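Course notes, Buying and Specifying Automation
Session 4: Reading a vendor's tabletop offer
Instructor: Ulises Tamayo

Have these open during the session and write on them. The Josum brochure and the quote are in the course folder. Read the quote first. Most people do it the other way around and then spend an hour being impressed.

1. What is on offer

Josum sells a package called Flenolitz. The package is one arm, one two-finger gripper, a set of practice objects, the software that learns the task, and a service contract that renews every July. The sales line is "kitchen handling, ready out of the box." I have underlined "ready" in my own copy and put a question mark next to it, and I suggest you do the same.

The quote splits hardware and service. The hardware price is fair. The service price depends on how many recorded runs Josum's people make for you, and the contract talks about runs in blocks of 1000. Nowhere does it say how many blocks a task needs. We asked. The reply was that it depends on the task. Fine, but then the buyer is signing for an unknown number of blocks, and that belongs in the price discussion, on page one.

2. The practice objects

Nearly everything the seller says about ability rests on work like this: toy food, light tableware, a white table and good light.
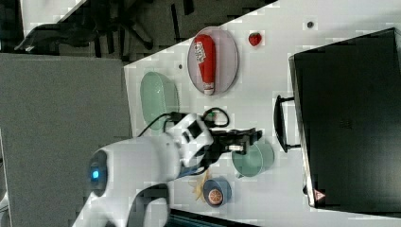
Fig. 1. Gripper above the green cup; toaster oven at right.

Look at the choice of objects before you think about the arm. A cup with a handle gives two fingers several sensible places to hold. A toy strawberry is forgiving in a way a real one is not. Toy fries are harder, being thin and lying flat, so ask to see those handled first. Sellers tend to start with the cup.

Then there is the oven. An appliance on the table makes people assume the arm can use it. Ask for that in writing: open the door, put something in, close the door, take it out again. If the answer is "on the roadmap," treat the oven as furniture when you score the offer.

3. Terms to pin down

Success. Josum's draft says a run succeeds when the object is "relocated." Relocated to where? A cup lying on its side in the wrong spot has been relocated. Write down the target, the allowed error and which way up the thing has to end.

Attempt. If the gripper misses and tries again, is that one attempt or two? The draft is silent. In the Stenlow trial (see the reading from Session 3) this one word moved the result from a pass to a fail, and both sides had signed the same page.

Intervention. Somebody reaches in and nudges the bowl. Does the run still count? My view is no, never. Josum would like to allow "minor workspace corrections." Strike it.

Variation. The contract promises "varied layouts." I would want to know who does the varying. A layout chosen by the person who trained the system is a weak test. Let the buyer's staff set the table, with the seller out of the room.

4. Changing the table

Compare any two layouts the seller gives you and ask what is different between them. A plate swapped for another plate and a few items shifted is a small change, and I would expect a decent system to cope with it. What I want is the change that was not planned: a wet cup, two bowls stacked, a real banana, a bottle that is half full and heavier at one end.
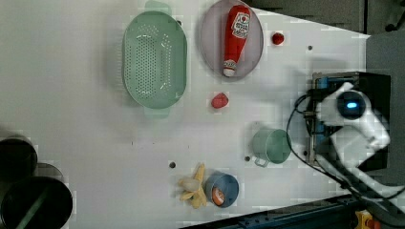
Assunção, the second bidder in our case, handled this part better on paper. Their offer has a clause letting the buyer bring 13 objects the seller has not seen, with results reported for each one separately. Their hardware costs more and their documentation is worse, and I am not telling you to pick them. But the clause is a good one - copy it into your own template whoever you buy from.

Also check the averages. Josum reports one score across all objects. An average hides a lot when cups are easy and fries are not. Ask for the table behind it, object by object, with the failures described in words.

5. What I would pay for

The arm, yes. The gripper, yes, with a spare set of fingers. The first block of runs, yes, if the recordings belong to you at the end of the contract. Clause 3 currently gives them to Josum, which means you would be paying to build their product.

I would not sign the annual renewal until the first acceptance test is done.

For next time

Rewrite the "success" and "attempt" definitions so that two strangers would score the same run the same way. One page, due Fri 1 October. Bring a printed copy, as we will swap them and try to find the holes.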